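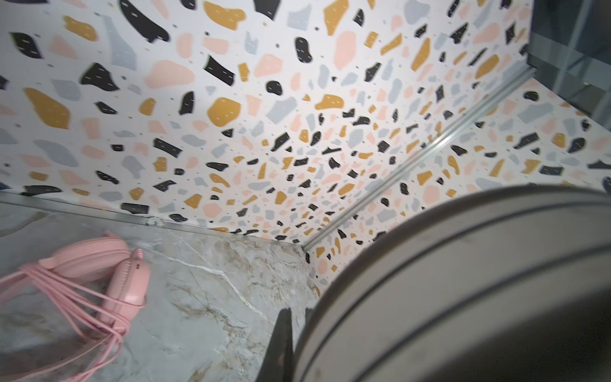
Open Day at Trernell: Your Questions

Thank you so much for all the lovely messages about our open day! We've gathered up the ones that come in most often, and if yours isn't among them, do write to us through the contact page and one of us will get back to you.

When is it, and how long should I plan to stay?
The open day is on Jun 30, 2020, in the Kiiskinen building. Most people like to stay for two demonstrations and a wander in between, and you're welcome to linger as long as you please (the coffee is free and there's usually cake until the middle of the afternoon).

Do I need to book?
For the building itself, no, just walk in. For the demonstrations, yes please! Each group is limited to 15 people so that everyone gets a decent view into the booth, and each one runs 21 minutes, with time for questions afterward.

What will I see the robots doing?
Mostly everyday handling: reaching for things, gripping them, setting them down again. We work with ordinary objects, and headphones are a great favorite of ours, mainly on account of the cable. A box is always the same shape, but a cable lies differently every time you put it down, and visitors who came in February told us they could have watched that part all day.

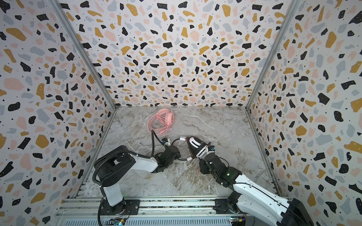

The two arms on their rail, with the pink headset at the back of the booth.

Why are the walls so busy?
We get this one a lot, and we do love the terrazzo pattern! Kaj Gunnlaugsson picked it out, and he'll gladly talk you through his reasons, so leave yourself a few minutes if you ask him.

Can my children come?
Of course they can. We ask that anyone under 12 stays with a grown-up, and that all hands, large and small, stay outside the booth while the arms are powered.

Can I take a turn at the controls?
Troels Baldursdóttir runs a short hands-on session after the last demonstration. Names go into a bowl at the front desk when you arrive, and she draws them once everyone has settled in.

How do I get there, and where do I park?
Take the 993 bus to Marnero and walk back past the bakery. If you're driving, please use the Brirnia lot across the road and keep the loading bay clear for deliveries. There is a ramp at the side entrance, and the door there will be open all day.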